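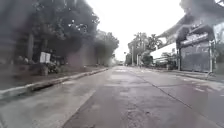
*Road surface and left curb, looking straight ahead.*

# Records Handling and Equipment Inspection, Gebru Investigations

Scope: paper case files, the Grolumora case system, evidence lockers, portable recorders, and office safety items tied to them. Surveillance vehicles are covered on a separate form.

Result codes: OK, FIX (correct before next inspection), STOP (do not use until corrected), N/A.

The inspector fills in the result on site and the comment the same day. Comments are to state what was found. Recommendations go in the last column of the office copy and are left out here.

## Section 1. Intake and permissible purpose

- [x] 1.1 Signed engagement letter in every open file. **OK.** Sample of 17 files pulled from the open drawer.
- [x] 1.2 Purpose of the search stated on the intake sheet. **OK.** Wording is short in several files but enough to tell what was asked for and why.
- [ ] 1.3 Client identification copied and attached. **FIX.** Missing in 2 files of the sample. Both are repeat clients, and the copy is in an older closed file. The form asks for a copy in the current file.
- [x] 1.4 Conflict check run and initialed. **OK.**
- [ ] 1.5 Intake sheet is the current version. **FIX.** The January version is still in the tray by the front desk, mixed in with the current one. The old sheet has no line for the client's stated use of the report. Remaining stock should be pulled and shredded.

## Section 2. Paper file room

- [x] 2.1 Door closes and latches without being pushed. **OK.**
- [ ] 2.2 Key log complete. **FIX.** Sign-out entries are good. Sign-in times are blank on a number of lines. A blank return line reads the same as a key that is still out.
- [x] 2.3 Aisle clear to full width. **OK.**
- [x] 2.4 Top shelves carry light boxes only. **OK.** Marked limit is 40 pounds per shelf, and the label is legible.
- [x] 2.5 Step stool feet and treads in good condition. **OK.**
- [ ] 2.6 Closed files boxed with destruction date on the short side. **FIX.** Dates are written on the lid. Once boxes are stacked the lid can't be read.
- [x] 2.7 Extinguisher tag current, gauge in range, bracket secure. **OK.**
- [x] 2.8 No food, plants, or liquid on the file shelves. **OK.**

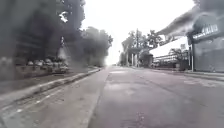 Flestcombe, Aug 14, 2021

## Section 3. Grolumora access and logs

The system section was done at the main office with the administrator account in read-only mode. The Jaltitz office uses the same system, and its accounts were checked in the same pass.

- [x] 3.1 Each user has an individual login. **OK.** No shared accounts on the active list.
- [ ] 3.2 Accounts of former staff disabled. **FIX.** One contractor account at Jaltitz was still active. The last login shown falls inside the contract period.
- [x] 3.3 Screen lock set. **OK.** Tested at the front desk and in the report room.
- [ ] 3.4 Search reason entered for each record lookup. **STOP.** The reason field accepts a single character. Many lookups at Jaltitz carry a period or a dash in place of a reason. The lookup can be matched to a case number in most instances, but the field by itself shows nothing. Lookups from the Jaltitz office are on hold until the field has a minimum length.
- [x] 3.5 Export of reports limited to case leads. **OK.**
- [ ] 3.6 Log retained for 60 days online before archive. **FIX.** The setting is correct. The archive job has no alert if it fails. Check it by hand each month until an alert is added.
- [x] 3.7 Backup restored to a test folder. **OK.** One closed case restored, opened, and compared with the paper file.

Item 3.4 is repeated from the last inspection, when it was rated FIX. The rating was raised under the standing rule that an item left open twice moves up one level.

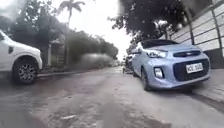 Jaltitz replied that the STOP rating was out of proportion, as every lookup carries a case number and the purpose is already on the intake sheet. The reply also asked that urgent lookups be allowed in the meantime if the reason is written on paper and attached to the file.

Response of the inspector: the paper method is accepted for urgent lookups only. The slip must carry the case number, the record searched, the reason in plain words, and initials. The rating stands. A case number identifies the file and leaves open which part of the work the lookup was for. In a file with several subjects, the intake sheet doesn't settle that question either.

## Section 4. Evidence lockers

- [x] 4.1 Lockers bolted to the wall. **OK.** Pull test by hand, no movement.
- [x] 4.2 Each item bagged, sealed, and labeled. **OK.**
- [ ] 4.3 Label matches custody form. **FIX.** One memory card is labeled with the date it was received and the form shows the date of recording. Both dates are valid. The form should show both, in separate boxes.
- [x] 4.4 Seal numbers in sequence, with spoiled seals kept. **OK.**
- [ ] 4.5 Humidity card readable. **FIX.** Card is faded. Replace.
- [x] 4.6 Items due for return flagged. **OK.**
- [x] 4.7 Locker combination changed after a staff departure. **OK.** Change recorded in the key log at Flestcombe.

Comment on 4.2: the new bags tear cleanly at the perforation and are easier to reseal by mistake than the old ones. Press the full length of the seal and write initials across the edge, half on the bag and half on the strip. Bags from the old stock may be used up first.

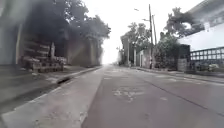 Where an item is too large for a bag, the tag is tied on and the seal goes through the knot. Tape alone was found on one boxed item in the lower locker. It was retagged during the inspection and a note was added to the custody form, with the time of the change.

## Section 5. Portable recorders and chargers

- [x] 5.1 Case and battery door intact. **OK.**
- [x] 5.2 Internal clock checked against the office clock. **OK.** Drift within the limit on all units tested.
- [ ] 5.3 Storage wiped before issue. **FIX.** One unit held audio from a closed case. Copied to the case folder, then wiped.
- [ ] 5.4 Charging shelf free of paper. **STOP.** Intake forms were stacked against the charger block. Forms moved, shelf cleared, rating lowered to OK before the inspector left the room. Recorded here as found.
- [x] 5.5 No swollen or leaking batteries. **OK.**
- [x] 5.6 Consent reminder card in each recorder pouch. **OK.** Card text is the current version.
- [x] 5.7 Extension cords not used as permanent wiring. **OK.** One cord in the report room is coiled and unplugged.

## Section 6. Disposal

- [x] 6.1 Shred bin locked, slot too narrow for a hand. **OK.**
- [ ] 6.2 Bin emptied before it is full. **FIX.** Paper could be pulled back out through the slot.
- [x] 6.3 Destruction certificates on file. **OK.**
- [x] 6.4 Hard drives held under lock until destroyed. **OK.** Serial numbers on the list match the labels.
- [ ] 6.5 Hold notices checked before destruction. **FIX.** The check is being done but not initialed. Add initials to the box label.

## Open items

| Item | Office | Result | Action |
|---|---|---|---|
| 1.3 | Flestcombe | FIX | Copy ID into current file |
| 1.5 | Flestcombe | FIX | Remove January sheets |
| 2.2 | Flestcombe | FIX | Enter key return times |
| 2.6 | Flestcombe | FIX | Re-mark box ends |
| 3.2 | Jaltitz | FIX | Disable contractor account |
| 3.4 | Jaltitz | STOP | Set minimum field length |
| 3.6 | Both | FIX | Manual archive check |
| 4.3 | Flestcombe | FIX | Add second date box |
| 4.5 | Flestcombe | FIX | New humidity card |
| 5.3 | Flestcombe | FIX | Wipe at return and at issue |
| 6.2 | Flestcombe | FIX | Earlier pickup |
| 6.5 | Flestcombe | FIX | Initial the hold check |

Item 3.4 will be retested with a blank entry, a single character, and a full sentence. Send the test log to the Flestcombe office with the case numbers masked.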